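Progress report to the fund: Lenesell
Prepared by Rosalía Llorente, project lead, Siseck
Reporting period: March to May

Summary

Lenesell is a turn-based role-playing game for PC, set in a river country where the player runs a small ferry company. The second payment from the fund paid for work on the battle system, the town of Jirano and the first round of outside playtesting. Battles and playtesting are finished to the level we agreed. Jirano is late by one milestone and the reasons are given under Towns and maps.

Battle system

The battle system is now complete from start to finish. A party of up to four characters can enter a fight, take turns, use items, win or lose, and return to the map with the right health and experience. The timed button press that we described in the application has been kept, but the window for it is wider than it was in the first demo. Testers who missed it several times in a row tended to stop trying, and the fights then took too long.

We have 14 enemy types working, with their own attacks and sounds. The bosses for the first two chapters are in. The second boss, the lock-keeper, still heals too often on the hard setting and can be beaten only by a party that has bought every upgrade. This is a matter of changing values in a table and will be done in June.

The menu has been redrawn once. Magic and items used to be on separate pages and are now on one, with a tab for each. 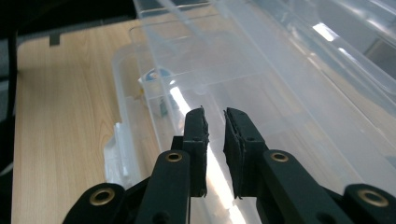 Playtesting was carried out in May at our office in two groups, one of people who play role-playing games regularly and one of people who mostly play on their phones. Each person played the first chapter from a new save and filled in a short form afterwards. The paper maps and character cards we used for the early rules tests are still being kept, in a large clear plastic storage box like the one on the table in the photo, and we went back to them twice to check how a rule was first written. The regular players finished the chapter in a little under two hours. The phone group took longer and most of the extra time went on the ferry timetable puzzle, which we have since made shorter. Both groups liked the music and both said the opening conversation was too long. It has been cut by half.

Towns and maps

Jirano is the largest town in the game and the hub for the second chapter. The streets, the harbour and the inn can be walked through. The market and the upper town have plain grey buildings with no interiors. We had planned to finish all of it by the end of the period. The isometric view caused more trouble than expected where the player walks behind tall buildings, and our artist spent three weeks on a way of fading the walls. That now works everywhere, including in the older maps, so the remaining buildings should go faster. We expect to finish Jirano in July.

The river map is complete apart from the northern lakes, which belong to chapter three.

Writing and sound

The script for chapters one and two is written and has been entered into the game. It comes to about 700 lines of dialogue, not counting shop and inn text. Chapter three exists as an outline. Bassey, the studio handling our music, has delivered 20 tracks, all of them approved. The battle theme was sent back once for a longer loop.

Spending

Spending is within the agreed budget. The artist's extra weeks were covered by money set aside for a second menu redesign, which we no longer plan to do. We are not asking for any change to the total. The table of costs has been sent separately with the invoices.

Next period

Finish the market and upper town in Jirano.
Balance the lock-keeper fight on the hard setting.
Write the full script for chapter three.
Add controller support to the map screen.
Run a second playtest covering chapters one and two together.

A build with both chapters playable will be sent to the fund before the second playtest, with a save file placed at the start of each chapter.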